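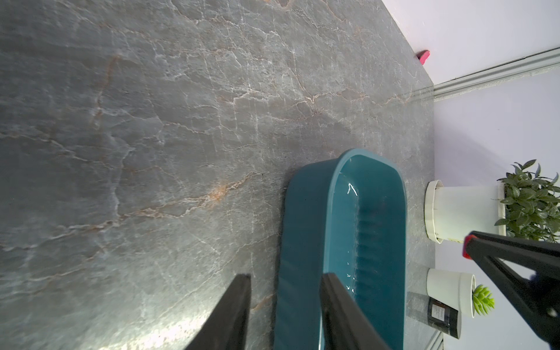 Mail rules. Start cold, no hello slide. Ask for hands: who has a filter in their inbox they didn't write? Wait. Then the number, 598 rules on the Fiadzo support mailbox the day we opened it up. Some forward to folders that forward to other folders. Look at the veins in the gray marble, white ones branching and crossing all over, then that one orange-brown one cutting diagonally through the lot. Billing was our orange one. Every path crossed it sooner or later. Leave that up while I talk, don't click yet.

Background, keep it quick. Fiadzo on Dimier mail for years, moving to Cuvness in July. Cuvness caps a shared mailbox at 500 rules. So we were over before we'd moved a single message. Importer doesn't warn you. It takes the first 500 in list order and stops, and list order on Dimier is by date created, so what you lose is the newest stuff. The stuff people still care about.

Say this slow: the importer reported success.

Next bit, how we sorted them. Exported everything to a spreadsheet. Columns: trigger, action, last time it fired. Dimier does keep last fired, it's buried under Admin, Mail Flow, Details, have to expand each row. Script for that is in the handout. Ran it Saturday so as not to slow down the mailbox for the agents. Anything that hadn't fired in a year got switched off. Not deleted. Off, wait two weeks, then delete.

One complaint in the two weeks. A quarterly tax notice, fires four times a year only if the sender uses the old address. Turned it back on. Fine.

(water) 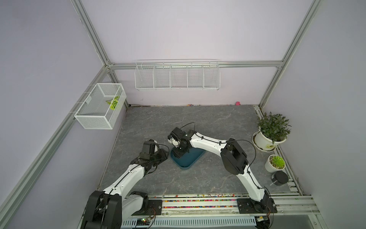
Should you merge rules before the move or after it?
Before. The old system has the history, and once you cut over, last fired resets to blank on every rule, so you're guessing about which ones matter.

Merging demo. Have the Itbridge account open in the second tab, NOT the real one. Show the 13 rules that all do the same thing for different senders. Pick all the senders, paste into one rule with "any of". Save. Delete the other ones. Takes a minute if the wifi behaves. If it doesnt, skip to the screenshots, slide after the blue one.

Watch out on Cuvness: "any of" wants semicolons. Commas save without an error and then match nothing. Lost a morning to that.

Then stop processing. People skip this checkbox. Explain with the refund example: message hits the refund rule, gets moved, hits the general rule, gets moved again, agent never sees it in Refunds. Tick the box on the specific rule and put it higher up the list. Order matters more than wording. 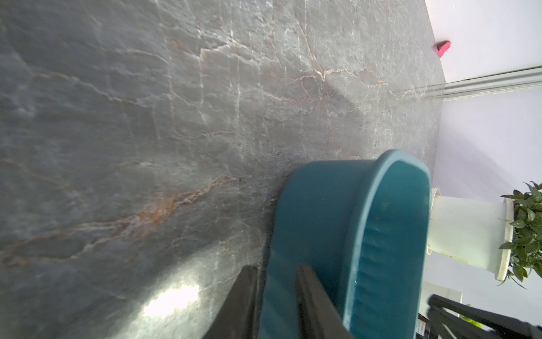

And order is the part that breaks when two admins edit at once. Cuvness saves the whole list, last one to save wins. We now have 3 people with edit rights and a note at the top of the spreadsheet saying who's in there. Low tech. Works ok so far.

Naming. Team, then what it does, then month. "Refunds, move to queue, July". Ugly but you can sort on it. Skip if running over.

If asked about price, I don't know thier current pricing, send them to the sales page. If asked about mobile: rules can be veiwed on the phone app but not reordered.

Questions. Repeat each one into the mic, the back row couldn't hear last time. Handout link stays on screen till they kick us out.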